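Getting wax out of a tablecloth

Let it go hard first. Freezer if it fits, 2 hours. Then lift off what you can with a blunt knife -- dont scrape.

Brown paper over and under the mark, iron on low, no steam. Move to a clean bit of paper every few seconds.

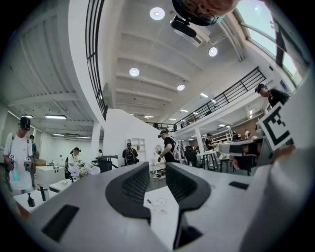
Higinio Quintero reckons kitchen roll does just as well, so long as it's the plain sort with no pattern.

Coloured wax leaves a stain. Dab with white spirit, test a corner frist. Then a normal wash. No tumble dryer till the mark's gone.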